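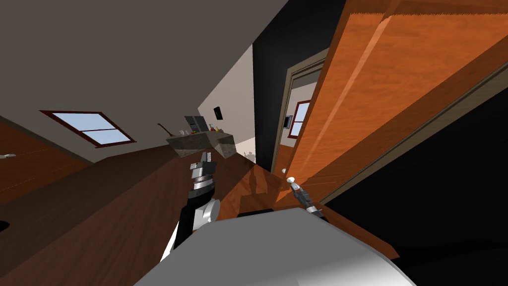 The household water budget deserves the same attention that most families give to heating. Over the past year this blog has recorded every reading from the meter at our residence, and the total came to 1,886 cubic feet for the spring quarter. A kitchen counter with a grey, mottled top, such as the one shown, is where a good share of any home's water decisions are made, from rinsing vegetables to filling the kettle. The readings were entered by hand each morning and later transferred to a Stundora spreadsheet.

The largest saving came from the faucet aerator. The Trikari model was fitted in 15 minutes with an ordinary wrench, and consumption fell by 13 percent in the following billing period. The shower head was replaced afterward with a comparable result. Outdoor watering remains the weak point, as the garden beds require attention throughout June. 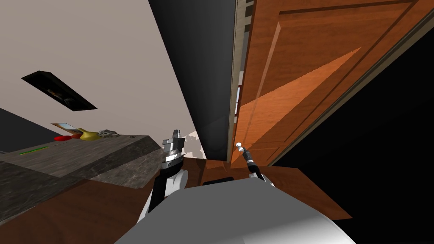
Osman wrote in to say that aerators clog within 180 days in hard-water districts and should be soaked in vinegar before any conclusion is drawn from the meter. The point is accepted. Our own aerator will be removed and cleaned at the close of the present quarter, and the readings before and after will be published on this page in the usual table.

Posted 2025-05-22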